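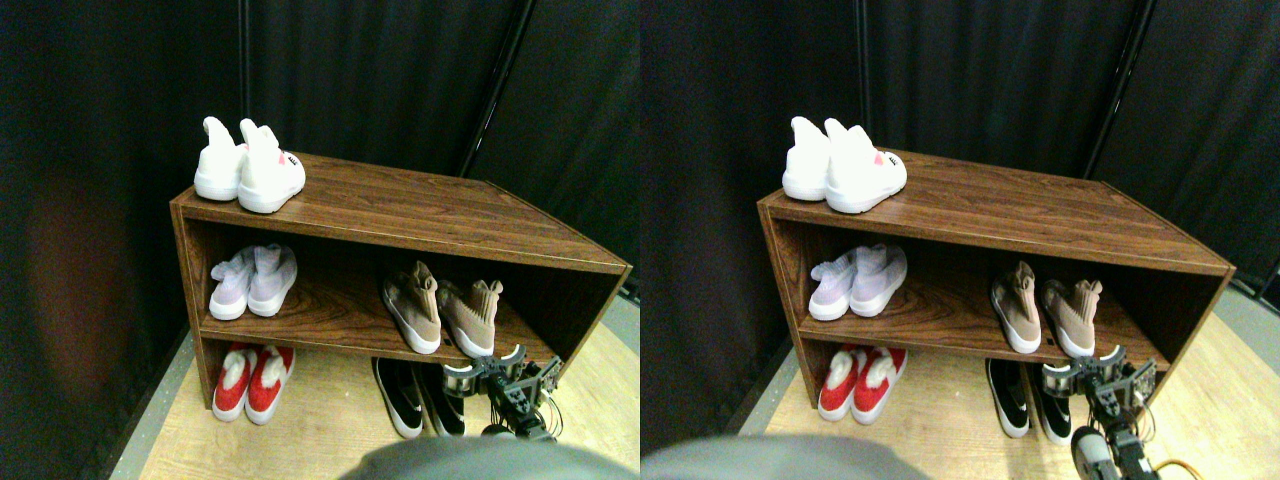

Section 5. Placing and Loading the Cindarano Shoe Cabinet

1. Set the cabinet on a level floor with the open compartments facing the room.

2. Place shoes in pairs, toes forward. Low slip-on shoes may share the upper level; fleece-lined or heavier pairs are best kept on the lower level.

3. Bulky shoes with thick soles may stand on the top panel – side by side, away from the edge.

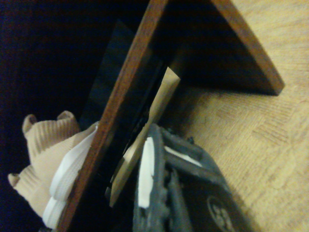 Reading time: 5 min | 290 words in full section

4. Before loading, check the inner corners for loose strips or packing pieces. Remove any that are found.

Caution: Do not drag the cabinet across a wooden floor. Lift it from both ends.

Note: For replacement shelf boards, quote part 121 to Trurka Customer Service.

Revised 05/12/2025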